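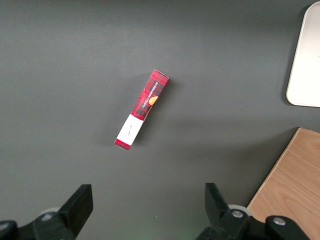 Sports Writing, Unit 4: The Playoff Preview

A preview runs the morning of the game, so the reader wants to know who plays, when, and what the winner gets. Put all of that in the first 60 words.

Sample facts for Tuesday's exercise: Stolov hosts Floltar in a conference semifinal. Stolov's quarterback threw for 911 yards over the last three games. Floltar has allowed 20 points a game on the road. The winner travels to Mahrous.

Choose one main storyline. Injuries go in the second paragraph. Use no more than two quotes.

Draft in class, 90 minutes. Read the Rarkance preview in your packet first and mark where the kickoff time appears.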